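Stavonura Collection Group
Minutes of the working meeting, March 18, 2018

Present: Catriona Skinner (chair), Janaka Sultana, Iker Rivas, Purificación Arroyo
Apologies: Florencio Cifuentes
Minutes taken by: Iker Rivas

1. Previous minutes

Accepted with one correction. Item 4 should have said that Urquijo wants the examples in two deliveries. It said three.

2. Progress on the lunch bag set

Janaka reported 116 episodes accepted so far against the target of 2,000. Another 27 are waiting for review. Most of the waiting ones were recorded before the written instructions were changed, so Purificación will read them against the old wording and mark them that way.

Catriona asked whether the target still makes sense for one delivery. Janaka thinks it does if both stations run. With one station it does not. Catriona will raise the second station with Rodon this week.

3. Fruit approach

Discussion of where an episode should begin and how close the fingers should be before the operator starts to close. Janaka wants the fingers open on both sides of the banana, with clear space on each side, before any closing starts. Some operators have been closing while still moving down, and those episodes are hard to label because the approach and the grasp run together.

Agreed: come down open, stop, then close. The stop can be short. Spotted or greenish bananas stay in the set -- Purificación had asked if only clean yellow ones should be used, and the answer is no.
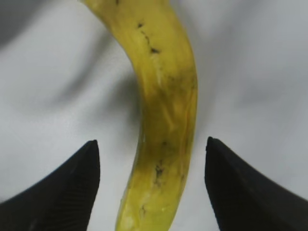 4. Opening the bag

This took most of the meeting. The navy bag has been the slowest object to work with. The fabric folds in when the fingers push on it, and the operator loses sight of the zipper from one wrist view. Janaka said the lining is useful as a cue, as it has a crinkled, silvery look that stands apart from the navy fabric once there is a gap.

Iker asked if a grip on the fabric beside the zipper counts as a mistake. Catriona said it does not, as long as the operator meant to hold the fabric there. It should get its own label, "hold fabric," and should not be folded into "open zipper." 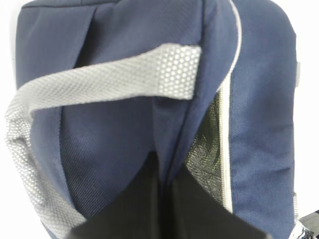 Purificación pointed out that the label sheet has six action names and this would push one of them out or make the sheet longer. Agreed to make it longer. She will send the new sheet to Florencio before he goes back on shift.

The strap was also raised. It can stand away from the bag in a loop, and two operators have caught a finger in it. No rule for now. Catch it, back out, keep recording, and add a note to the episode.

5. Zipper pull

Janaka showed the grip she wants used as the standard: the pull held between the closed fingertips and sticking up above them, with the other arm kept off the bag until it is needed. The Skarau viewer shows both wrist views side by side, and reviewers should check both before accepting an episode. 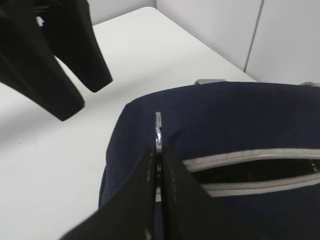 Iker would like partly open starts mixed in with fully closed ones. At present operators choose for themselves and it is not written down anywhere. Catriona agreed -- start position goes into the episode notes from the next session on.

Failed pulls are to be kept if the operator tries again in the same episode. If the operator gives up, the episode is kept separately and does not go toward the target.

6. Actions

Catriona: ask Rodon about the second station.
Purificación: review the waiting episodes; send out the new label sheet.
Janaka: write up the approach rule and the zipper grip on one page.
Iker: add a start position field to the episode notes.
Florencio: read the new label sheet and send comments to Purificación.

7. Other business

Urquijo has asked for a visit in November. No objections. Catriona will reply.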